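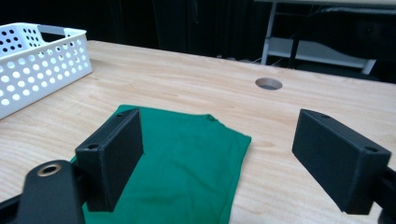 What is finger creep in a parallel gripper?
A slow loss of alignment between the two fingers, caused by a mounting screw that has worked loose under repeated closing.

The fault was first logged at the Mesidton plant of Gollico in November, after 582 cycles on a Kordestani gripper. Grip force fell by nearly 12 per cent – too little to trip the alarm – and folded textiles were dropped during transfer. The maker's revised manual calls for a torque check every 364 cycles. Units with a worn thread must be withdrawn from service until the insert is replaced.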